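From: T. Gernska
To: tredberg-workrooms
Date: 3/7/07
Subject: Re: tabletop finish and where the small items go

> The Gondness tops in rooms A and B are due for replacement and I have
> to put the order in before the quarter closes. Two things I need from
> the list. First, is there any reason not to go with the light beige
> again? The sample card also has a dark gray that would hide marks.
> Second, the shelf unit from Alexiou is not coming back, so the small
> household items will have to stay on the tables between sessions.
> Do we want trays, bins, or just an agreed area?

On the color, stay with beige. I had a dark top at my last place and spent two years losing black fasteners on it. Pale items do show less against beige, but most of what we handle is either strongly colored or has an outline you can pick out under the ceiling lights. Dark gray also shows dust within a day of wiping. The marks people complain about on the current tops are mostly adhesive residue, and that comes off with a plastic scraper and a little dish soap. Do not use the citrus remover. It left a dull patch in room B last November and I have not been able to bring the surface back.

Ask Gondness for the matte version if they still list it. The semi-gloss throws a reflection from the window side after lunch, and anything clear or shiny becomes hard to find.

The price I was quoted was 154 per top for the standard edge. The full order, with delivery and the two side tables, came to 3,255. If the side tables are dropped you save 800, and I would drop them. Nothing lives on them except mugs.

On the small items, my vote is for an agreed area. We tried trays. They slide, they get carried off to the sink with things still in them, and whatever ends up at the bottom is forgotten. Bins are worse for anything with a handle.

What has worked in our room is to split the top across the middle:

- far half: the everyday items, standing, not stacked
- near half: working area, no storage
- cables: behind or beside whatever they belong to, with a tie where they bend, never across the far half

Tall items go at the back. Anything that rolls goes on its end or against something that does not roll. Leave enough space between neighbors to pick one up without touching the next; a hand's width is generous, but people with larger hands will thank you. If an item is taken out for washing, its place stays open until it returns. Otherwise the row closes up and you start over.

A strip of low-tack tape along the halfway line helps for the first week or so. Take it up after that. If it stays down through the summer it becomes the residue problem mentioned above.

Limit the set to what fits in the far half in one layer. Surplus should go back in the carton under the window, labeled on the short side so it can be read without pulling it out. I still have 5 blank labels in the desk and will leave them by the door.

One open point is the overhang. The old tops project past the legs at the front, and I would like the new ones to match, so please get the depth from Gondness in writing before you sign. I can measure ours again if the old sheet has gone missing. 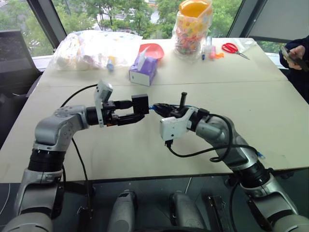
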